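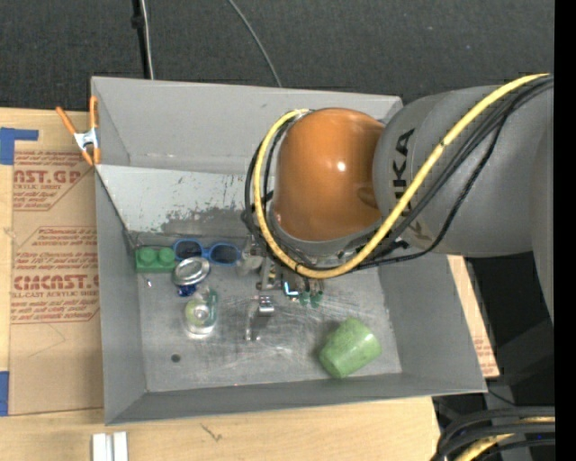

Visit to the Smadi open day, Rondcombe, May
Report by Ritu Vishwakarma

Our group had 3 hours on site. The talk promised a cell that could sort 3000 items a shift. The demonstration was bin picking with a KUKA arm, and the bin held only a few things, among them sunglasses, a toy block and a cup on its side. I would not call that a shift's work. I asked how many picks had failed in testing and was given 544 successes, with no total. The Dumisham team asked about reflections off the bare metal floor and got a better answer, which I have put in section 2.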